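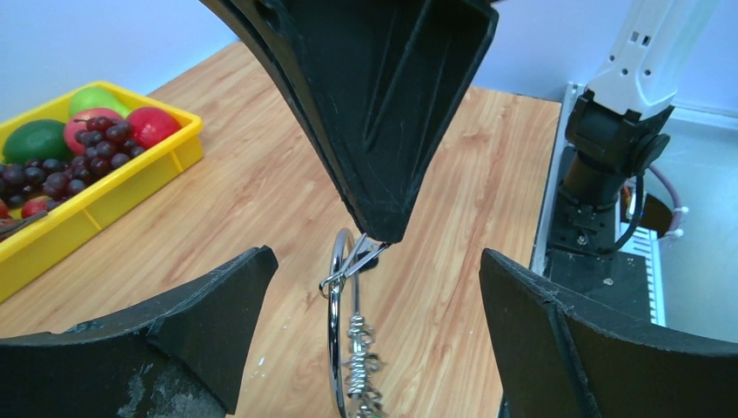
Lewis Laing did not believe in the well. He had said so at the town meeting, and he said it again on Tuesday morning, standing beside it in his good shoes, while Quyên Mai unscrewed the lid of a pickle jar.

"You're going to put it in that?"

"It's clean," she said. "I ran it through the dishwasher twice."

The well belonged to the old Buthelezi place, out past where Clomstead stops bothering with sidewalks. For as long as Lewis had lived there it had been a ring of stones with a sheet of plywood on top. Then in June the Buthelezi grandson came home from the coast, drank from it, and slept through the night for the first time in nine years. That was the story. He told it at the gas station, and by the weekend there were cars parked down both sides of the road.

Lewis had written up the town's business for the Clomstead paper until the paper quit, and he had a feeling for a story that got better each time it was told. In the first version the grandson had slept till seven. By August he had slept till noon and his knee was fixed.

"People sleep well at their grandmother's house," Lewis said. "It's quiet. There's no traffic. She feeds them potatoes."

"I know."

"You could eat potatoes."

Quyên let the bucket down. The rope was new, blue and white, the kind they sell for boats. Somebody was making money on this, Lewis thought, and then remembered who, because the sign was nailed up right there on the fence post. PLULLO, it said, and under that, 200 bottles left. It had said 200 bottles left in July.

"What does Plullo even mean?"

"It's the sound the bucket makes."

He listened. Far down, the bucket hit the water. It sounded like a bucket hitting water.

"They had it tested," she said, hauling. "A lab in Trendener. There's a paper in the kitchen window."

"I read it. It says it's safe to drink. That's all it says. My garden hose would get the same paper."

She didn't answer. She had been his neighbor since before his wife left, and she had a way of not answering that made him hear his own last sentence again. She filled the jar, held it up to the sky, and screwed the lid down hard. Then she put five dollars in the coffee can.

"Five dollars," said Lewis.

"You don't have to tell me what I put in, I was there."

They walked back to the car. Her husband had been in the hospital in Trendener since spring, and then he had been home, in the front room, in the bed with the rails. Lewis could see the lamp from his own kitchen. It was on at two and it was on at four. He knew this because he was also up at two and four, a fact he had not brought to the town meeting.

"He won't drink it," she said, when they were on the road. "He's worse than you. He says there are 1000 wells in this county and they're all the same water."

"He's right."

"I know he's right. I want to carry it in and have him say so." She moved the jar from her lap to the floor and held it between her feet. "He hasn't argued with me in a month, Lewis. He just says thank you."

Lewis drove. There was a tractor ahead of them with its flashers going, and he did not try to pass it. He thought of several things to say about the water table, all of them sound. The county had published a survey once, 168 pages, and he had read it.

At her house he carried the jar up the steps because she had the groceries. Her husband was awake, with the blanket pulled up to his chin and the television on low. He looked at the jar, and then for a long time at Lewis.

"You paid for that?" he said.

"She did. I told her not to."

"How much?"

"Five dollars."

"For ditch water." He was trying to get up on one elbow. "Out of a hole. Quyên! You gave those people five dollars?"

"Ten," she called from the kitchen, where she was putting away the eggs. "I went Sunday too."

Lewis set the jar down on the sill and took the chair by the bed. He still thought it was a racket. He said so, and the two of them went at it until the soup was hot.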